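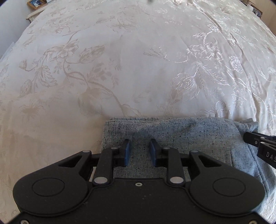 **Toàn Âu** wrote:
Folding on a made bed is a harder test than folding on a table, so I'd give Taseck credit for picking it. What I want to know is whether the operators were allowed a second attempt on a missed grasp, and whether those attempts stay in the data.

---

**pinjoint** (original poster) wrote:
They stay in, with a flag. Notes from the Taseck open day, 6/20/23, for those who asked in the other thread.

The session was bimanual, one hand-held gripper per hand, parallel fingers. The task was to fold a garment on top of a bedspread. No arm involved at this stage. An operator does the fold, the trajectory is logged, and Puris (their replay software) aligns the left and right streams afterward. Count at the time we left was 173 accepted episodes.

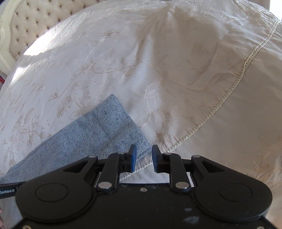 The weak point was the first pinch. With soft bedding underneath, it is easy to close on garment and cover together, and then the whole surface moves with the fold. Operators were told to come in low and slide the lower finger under the edge. Fine on a thick hem, less so on a single layer. I asked for a failure rate on that step and did not get one.

---

**lowbacklash** wrote:
173 is not much. We dropped a towel task at 2,000 because the policy still couldn't find a corner.

---

**pinjoint** wrote:
173 was for one garment in one room. The total they quoted across rooms was 2,370. Different number, my fault for not putting it in the first post.

---

**Mondomau** wrote:
Still not convinced the count matters. A person folding with a gripper in each hand is using shoulders, torso and a free step to the left. A fixed base has none of that. Half of those wrist poses will be out of reach on replay.

---

**pinjoint** wrote:
Puris rejects unreachable poses against a given arm model before export. They showed the filter on a laptop. It threw out a fair amount — mostly the wide reaches across the bed.
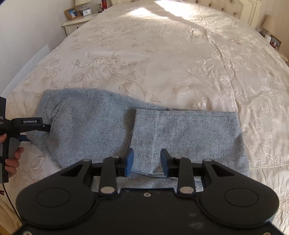
The other thing they were strict about was hand order. One gripper holds the fabric down until the other has released, every time. An early batch from March mixed the order and they ended up relabeling it by hand.

---

**Mondomau** wrote:
So it filters out the reaches that make a bed different from a table. Then why use a bed?

---

**Toàn Âu** wrote:
Compliance of the surface. You keep that even with the reaches gone.

---

**Lục** wrote:
Did they say anything about finger pad wear? We replace ours more often than I'd like and satin-type fabrics still slip.

---

**pinjoint** wrote:
Didn't ask. There is a second visit slot next month, I'll add it to the list with the failure rate.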